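Fikgate Reading Room Gets Its New Seats and Stands Ready for February

Skustbridge Neighborhood News

Anyone who has spent a winter evening at the Fikgate Reading Room will know about the old chairs. They came in with the building in 1950, they were heavy enough to pull your arm out of its socket, and by last fall so many of them had been glued, screwed and tied back together that people had started bringing cushions and camp stools from home. So it is a real pleasure to report that the new furniture has come, that most of it is out of its boxes, and that the reading room will open its doors again in February with somewhere decent for everyone to sit.

The new chairs are white plastic, with raised rims under the seat and legs that fit into thick, rounded sockets at the corners. They came from Prellisano, the furniture shop on the Skustbridge side of the bridge, which has sold the town its porch chairs and picnic tables for as long as most of us have had porches. The shop gave the reading room a good price on the whole order and threw in the delivery, which was kind of them, especially with the street torn up for the water main and the truck having to go the long way past the school.

There was a fair amount of talk over the summer about whether plastic was the right choice, and it would be wrong to leave that out. Some regulars wanted wood, to go with the shelves and the lovely old checkout desk, and they made their case well at both of the open evenings. What settled it in the end was the mopping. The reading room floor gets a proper wash twice a week in muddy weather, every chair has to be lifted for it, and after one evening of trying out the samples (a few people sat in them straight through the slide show and hardly noticed) the vote went to the lighter chair.

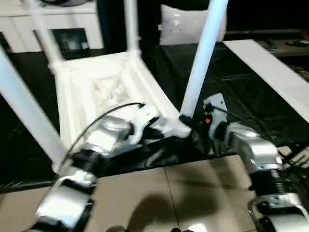

Putting everything together has been a slower business than the delivery, and a rather pleasant one. The pieces need a big flat surface under them, something dark to show up the white parts helps a good deal, and it pays to turn each chair over and look at all the corners from underneath before it goes out on the floor. A leg that is only most of the way into its socket will feel fine until somebody large leans back to laugh. The instruction sheet says so too, in smaller print than it deserves.

For those who like to follow along at home, and several of you have asked because you have bought the same sort of thing for your own kitchens and yards, the order of work on the sheet is easy enough. Lay everything out first and match it against the parts list on page 7. Press the legs in by hand, then press each one again. Set the chair down, push on the seat at each corner in turn, and if it rocks, turn it back over and find the leg that is sitting proud. Do the last part on a hard, level floor, never on carpet, where even a bad chair will stand up straight.

The bags and plastic wrapping are being kept. The craft group uses them under the paint tables, and there is never enough in the house when the poster season comes around. Flattened boxes are stacked in the hall by the side door, and anyone who is moving or mailing something is welcome to take what they need before the recycling truck gets them.

Along with the chairs, the order took in display stands for the magazines and the seed swap. The old magazine rack was a wonderful thing in its day, but it leaned, and the gardening titles had a way of sliding down behind the radiator, where they stayed until spring. The new stands are also white and come apart for storage, so that the middle of the room can be cleared for the supper and the music nights and then set up again the next morning. They will go along the window wall, with the seed packets at the sunny end only until the weather warms up.

A square base with a central hub and struts running out on the diagonal does a good job of keeping a piece like that from tipping, as long as the connectors at the corners are fully seated. The upright poles are the part to watch. They are tall, they like to wander while the rest is being fitted, and the job goes much better when the base is lying flat and has plenty of room on all sides.

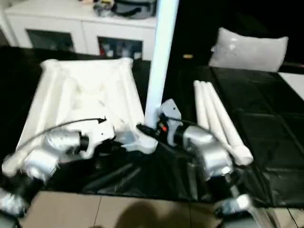
OPENING AND OTHER NOTES

The reading room opens again in February, at 9 in the morning, with coffee and whatever turns up on the baking table. Exact dates will go up on the board outside and in the window of the Pelletier bakery as soon as the floor has had its last coat of polish. The children's story hour returns in the first week and will meet in Room 2 for the time being, as the rug for the front corner is still on order and the bare floor is cold on small legs.

The old chairs have not been thrown away. The ones that are sound enough to sit on are being offered to families who remember them, and there is a sign-up page at the front counter of the Pelletier bakery, next to the bread list. Please take only what you can carry and please do look over the joints before you trust one at the dinner table. The chairs past saving will go to the high school wood shop, where the seats, being good solid boards, ought to have some life left in them.

Borrowed books can go back through the slot on the Fikgate side at any hour. There will be no late charges for anything that came due while the room was closed, so if you have been quietly hiding a cookbook since Thanksgiving, now is a fine time to bring it home. Magazines are another matter and should be held until opening day – the slot chews them up something terrible.

Finally, a request. The new chairs stack, but they should be stacked gently and no higher than the line painted on the closet wall. Wipe them with warm water and a little dish soap, skip the scouring pads, and if you come across one that wobbles, turn it upside down on the nearest table so that it can be looked at before anyone else sits in it.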